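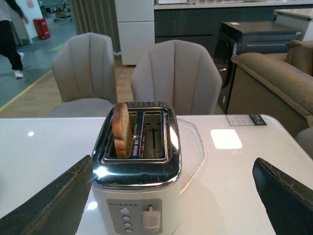 When does the new bread price take effect in Pacheco? It starts Wednesday, when the Hoda bakery raises its standard white and wheat loaves at every store that carries them.

The bakery told shop owners of the change in a two-page letter last week. Sliced sandwich loaves will go up by 30 cents. Rolls, buns and the round rye loaf stay at their present price until at least the end of June. Day-old bread sold from the rack at the bakery's own counter will still be half price.

Hoda supplies 297 stores, schools and diners across Pacheco and the towns along the river road. Its last increase was 2 years ago, when loaves rose by 20 cents.

In the letter, the company put most of the blame on flour. Its main supplier, the Ikeck mill, shut one of its two grinding lines in the spring for repairs that ran longer than planned. Hoda has been buying part of its flour from out of state and paying the freight on it. Higher wages on the night shift and a new lease on the delivery trucks were also listed.

The Ikeck mill said in a written reply to questions that the second line is running again at part speed and should be back to full output in June. The mill would not say whether its own prices will come down when that happens.

Store owners are split on how to handle it. Two of the larger groceries on Main Street said they would pass on the full 30 cents. A corner market near the bus station plans to hold its shelf price through the end of the month and take the loss, as bread is what brings many of its morning customers in. Several diners said they had no plans to reprint menus over the cost of toast, though one has already added 25 cents to its club sandwich.

The school district buys its bread from Hoda under a yearly contract and will not see a change before the fall. The district ordered 888 loaves last month for its lunch program, including the summer meal sites that it is stocking ahead of time. A spokesperson said the new price would be part of the food budget talks in June.

The Tunamus food pantry, which gets a weekly delivery of bread at no charge, said it has been told to expect the same amount as before. The pantry receives 100 loaves each week and usually has none left by the end of the day. It has seen longer lines since winter and is asking for donations of peanut butter, canned soup and breakfast cereal. Drop-off hours are 9 a.m. to 1 p.m. at the side door on Mill Lane.

Hoda also said it will drop its thick-cut white loaf, which it described as a slow seller. The last of those will go out on Wednesday morning's trucks. The regular cut and the thin cut stay on the list. Customers with a standing order for the thick cut will be switched to the regular unless they call the bakery office before then.

Coupons printed with the old prices will be honored until they run out, the letter said. Punch cards from the bakery counter are not affected, and a full card is still good for one free loaf of any kind except the holiday breads.

The bakery counter opens at 6 a.m. every day but Sunday.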